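Lurkby open afternoon: 400 demonstrations and one bed

I went to the Lurkby open afternoon in October mostly because Cadwaladr had been talking up its clothes folding result for months, and I wanted to see how much of it survived contact with someone asking dull questions. Tea was at three and the talk ran late.

The claim goes like this. You don't need a robot to teach a robot to fold. A person takes a gripper in each hand, with the sensing built into the tool, and folds clothes at home. The recordings train a policy called Codik, which then runs on a pair of fixed arms. Kwesi Ayaaba, who gave the talk, put the training set at 400 folds, of which 348 passed their filter and were used. I asked what the filter threw out. Mostly episodes where tracking was lost, he said, plus some where the person "gave up and did it differently". I wrote that second part down. If you remove the awkward folds before training, you have taught the machine about shirts that behave.

We were shown material from one of the home sessions, and I was glad of it. Too many talks in this field go straight from a diagram to a bar chart.

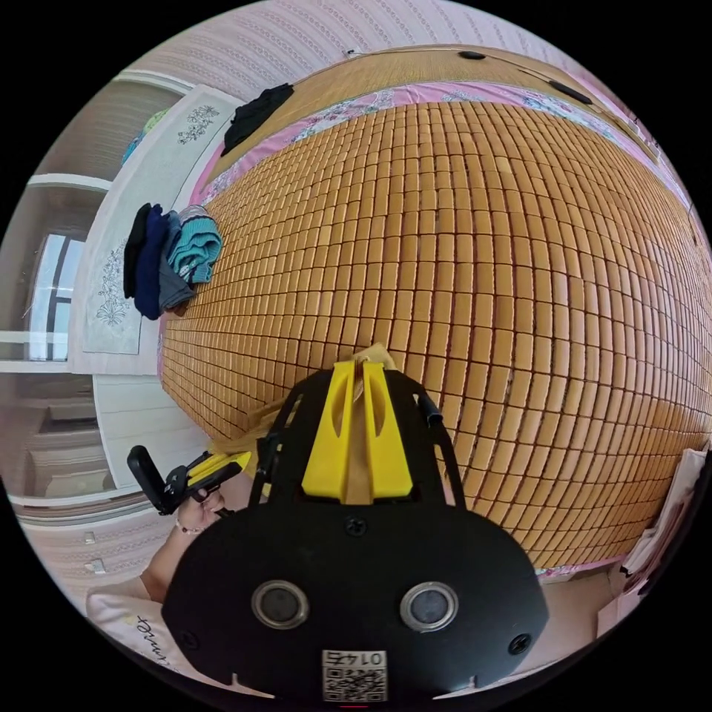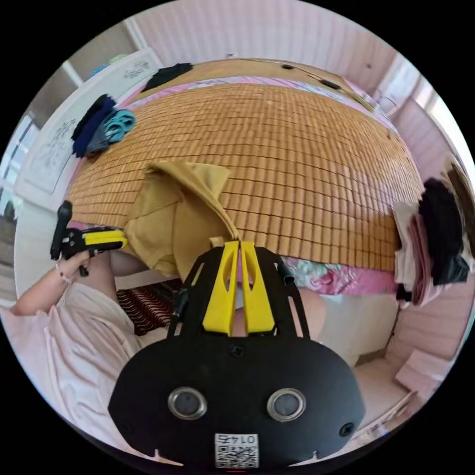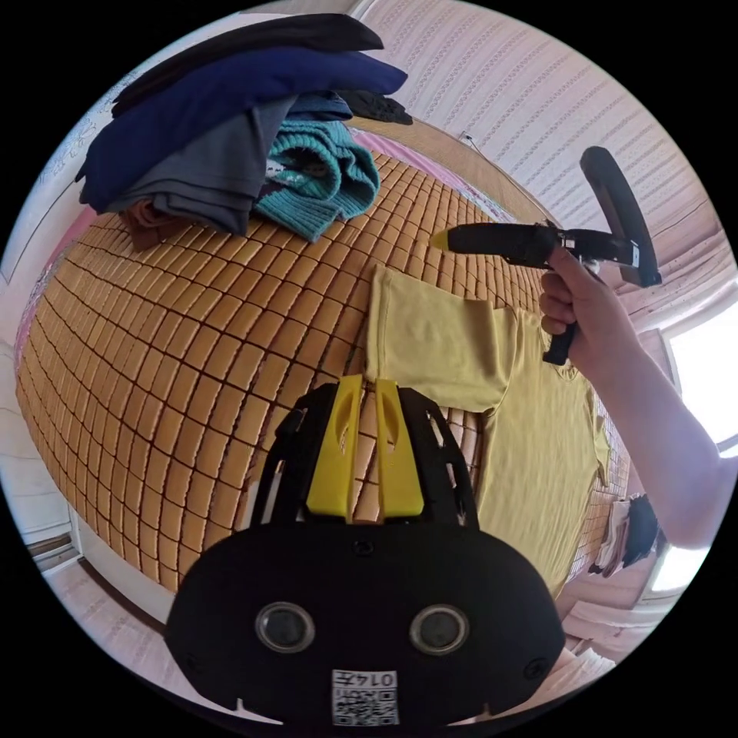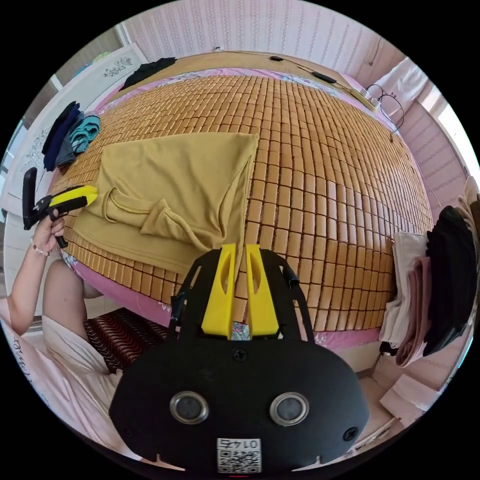

Home session, tiled mat on the bed, yellow-fingered grippers.

My first worry is the surface. A tiled mat gives the fingers a hard, regular thing to work against, and I'd expect cloth to slide on it differently than on a duvet. Ayaaba agreed that they hadn't separated the effect of the surface from the effect of the method. He said it without fuss, to his credit. The slide that followed still had "works in any home" across the top.

My second is how success gets counted. A fold passes if the finished shape fits inside a template on the table. Nothing is said about creases, or whether a sleeve has ended up trapped in the wrong layer. A shirt rolled into a fat sausage of the right length might pass too. I asked, and the answer was that they check by eye as well, but there was no written rule for the checking and the person doing it knew which version of the policy was running. That wants fixing before anyone quotes a percentage, so I'm leaving theirs out.

After the talk we were taken through to the arms. We saw 8 attempts on short-sleeved shirts from the lab's own box. Five looked fine to me. Two were poor but recognisable, and one ended with the left arm holding a collar in the air until somebody pressed stop. The good ones were properly good - there was a small tug to straighten a hem that I'd have sworn was scripted, and they say it came straight from the recordings. I asked for my own jumper to be tried. It was declined on the grounds that knitwear is "next phase".

What I'd like to see is fairly cheap. Give the grippers to people who have never met the team, keep the failures in, and have the results scored by someone who doesn't know what they're scoring. Brikside is apparently lending money for a push to 1000 folds, and I can see why a bigger number appeals to a funder, but another 600 from the same few bedrooms won't settle much.

I don't think the idea is daft. Collecting by hand is clearly quicker than steering two arms with joysticks, which I have tried and hated. The comparison on the poster, though, was against a joystick set gathered two years ago by different people using different shirts, and I couldn't get anyone to say how long those operators had been trained. Ayaaba has promised to send me the episode list including the rejected ones. The car park at Lurkby locks at six, by the way, and the sign saying so is on the inside of the gate.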